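The Case for the Cleared Table
Sep 11, 2020

Institutions tend to spend their attention on what is purchased. A workshop budget lists tools, components, storage and seating, and each of these lines is debated at length. The surface on which the work will be done is settled in a single sentence, usually by reference to whatever was bought the last time. It is the position of this essay that the order should be reversed, and that a plain, well-kept, mostly cleared table deserves to be treated as the most important item in any room where things are put together by hand.

The question came before us in June, when the assembly rooms at Borerthorpe were reviewed prior to refurnishing. The rooms serve a mixed population. Apprentices learn to follow a drawing, adult learners return to practical work after years away from it, and staff use the benches for small models and trial fittings. The proposal on file called for 39 workstations, each with a raised back panel, a set of bins, a tool rail and a fixed lamp. The drawings were handsome. They also left each person with a working area not much larger than a tea tray.

Vilho Riihimäki, who taught in the Ojala rooms for many years and whose written comments were attached to the review, objected to the proposal on grounds that I have come to share. "A learner reads the table before he reads the drawing," he wrote. "If the table says forty things, the drawing must shout." His recommendation was a broad, pale surface, with one assembly on it at a time and the parts for the next step only. Everything else would live on shelving along the wall, where a person must stand up to fetch it.

The objection most often raised to this arrangement is that it wastes time. Walking to a shelf takes longer than reaching into a bin, and on a production floor that difference would matter a great deal. A teaching room answers to other measures. When the four trial tables at Borerthorpe were used without bins over the summer, instructors reported fewer lost fasteners and shorter arguments about whose parts were whose. I do not offer this as proof. The trial was small, and the instructors were already inclined to favor it. It does suggest that the cost of walking had been overstated.

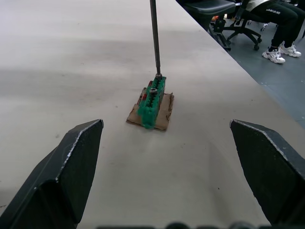 A second matter is protection of the surface, on which opinion in our institution remains divided. The Temar benches carry a fitted mat, supplied with the bench and replaced at a cost of 40 dollars each. Many instructors prefer a piece of ordinary corrugated cardboard, cut by hand and put under the work. It keeps metal ends off the tabletop, it can be turned along with whatever stands on it, and it may be thrown away without a requisition. The mat looks better on the day of an inspection. I have used both and would keep the cardboard, ragged edges included. A learner who is afraid of damaging a costly mat will lift the work into the air to turn it, and small assemblies seldom survive that treatment.

The same reasoning applies to the materials chosen for early exercises. There is a reluctance in some quarters to place toy bricks before adults, as though studded plastic were beneath the dignity of the course. This reluctance should be set aside. Plastic bricks combined with metal rods and nuts teach alignment, order and the handling of an upright part as well as any machined kit, and they forgive a mistake. The Lurex practice sets we had been asked to consider would have come to 500 dollars for a single room — money that could be spent on lighting, or on chairs.

Chairs, in fact, were the one point on which the review was unanimous. Fixed stools were rejected. A padded office chair on casters lets the person move around the corner of a table and look at the work from the side, and a leaning rod is far easier to see from there than from the front. The chairs should be pushed well back when the work is done standing, and the floor kept clear enough to allow it.

The recommendation now before the governing board is therefore modest. It asks for large light-colored tables without attachments, shelving along one wall, rolling chairs, and a standing supply of cardboard. It asks further that surfaces be wiped at the close of each session, specks and all, by those who used them. The remaining funds would be held over for one year, and the question of lamps taken up separately.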